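White on White: Sorting and Tidying a Small Work Table
Project report, February 2023
Gülizar Gezer, Tharindu Rathnayake and Lawal Okonkwo

Why we picked this
Our course asked for a project on how people keep a shared surface in order. We all live in the Kelberg dorm, where one kitchen serves 37 students, so we had plenty to complain about and plenty to study! Things get put down, other things get put on top, and by the weekend you can't find the can opener.

What we wanted to know
Does a tray help? We had read a lot of home blogs that swear by them. We also wanted to know if color matters, so we planned one setup with bright items and one where nearly everything was white.

How we did it
We had a budget of 200 crowns and spent most of it on trays. Each person who took part got a table with small household items on it and had 11 minutes to put things where they thought they belonged. We gave no other rules. Tharindu kept the time and Lawal took notes, which he typed up the same night (thank you, Lawal).

The bright setup went fast. People grouped by color almost right away, even when it made no sense - a red sponge next to a red pepper mill, for instance. We loved that one and talked about it for days.

The white setup
We expected this to be dull and it was the best part of the whole project. With so little color to go on, people slowed down and started using their hands more. They felt for edges. They went by shape, so round things ended up with round things, and flat things got slid under whatever was nearby. Paper was the hardest. Several people forgot about a sheet completely once part of it was under something else.

The white tray blends into the tabletop so well that it's mostly the shine on its raised rim that gives it away. It sits at an angle with nothing in it, and the paper on the left runs in under its edge.

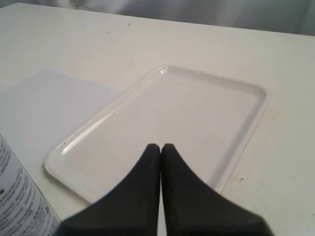
What we would change
Our instructor, Güven Yaman, pointed out that 11 minutes is a long time for one table, and he's right. We would cut it and add a second round with the same people, maybe in June when the dorm is quieter. We would also like to try a tray with a dark rim, and Gülizar wants to test labels with much bigger print.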